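**Monday, late afternoon**

Dye bath day, so my fingers are blue again. I'm picking up from where I stopped last week, which was the indigo vat sulking at me and refusing to go that nice yellow-green under the skim. Saodah had a look before lunch and said it smelled starved (she's usually right about vats), so I fed it a spoonful of fructose, gave it a slow stir and left it with the lid on. By three it had come round! Coppery film on top, green underneath, lots of bubbles bunched in the middle.

First dips were the Langlois linen, cut into strips. Weighed out 100 grams dry, soaked overnight, squeezed and went in at three minutes a dip. I did four dips on most of them and kept a couple back at one dip so we have a pale to compare. The linen is drinking it up much more evenly than it did in July, and I'm putting that down to the long scour with soda ash. I was lazy about scouring before. Note to self: stop being lazy about scouring.

The Lanum wool is another story. It went in too fast, I got impatient and squashed it under with my hand, and now there's a big pale patch where it folded over on itself. Didier says call it shibori and charge double. I might overdye it with weld and see if the patch goes a decent green, but that means making up a fresh weld bath and I've only got the old dried stuff from Soller, and it's mostly stalks. 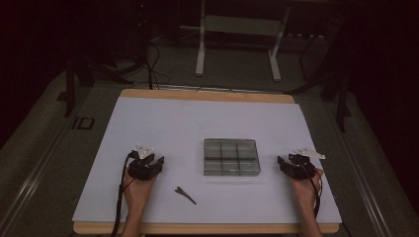

Rinsing went better than last time. I let everything hang until the green was completely gone before it touched water, then did a cold rinse, a splash of vinegar and another cold rinse. Hardly any blue in the last bucket. The one-dip strips still rub off a bit on a white cloth, so I'll wash those again with the neutral soap before I say anything about fastness.

Still need to sort out the labels. I wrote recipe 771 on all the linen tags this morning and then changed the lime halfway through, so strictly the second lot ought to have its own number. Didier, if you're reading this before I've fixed it: the second lot has the knotted corner. Please don't untie the knots, I know they look messy!

Branlow want swatches cut to 60 mm squares, 9 shades if we can manage it, light to dark. I think the linen can get there with indigo alone if I push the darkest one to ten or eleven dips. Wool, not a chance this week.

For tomorrow: check the vat before coffee, feed only if the green has gone dull, and buy gloves that don't have a hole in the thumb.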